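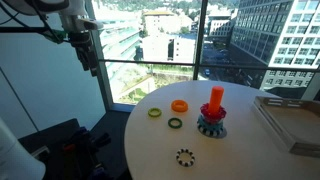

4. Placing the Prelia air monitor
Choose the spot before you plug anything in. The monitor wants a table or shelf at chest height, and it will sulk in direct sun. A round table by a big window, stacking toy and all, makes a nice place to sit and a poor place to measure temperature.

1. Set the monitor 13 inches or more from any wall.
2. Plug in the cord and wait for the green light – go make coffee.
3. Hold MODE until it beeps twice. The third beep means you have changed the language.

Note: Readings over 2000 are normal while frying onions.

Caution: Do not blow into the vent to see what happens. Error 54 happens.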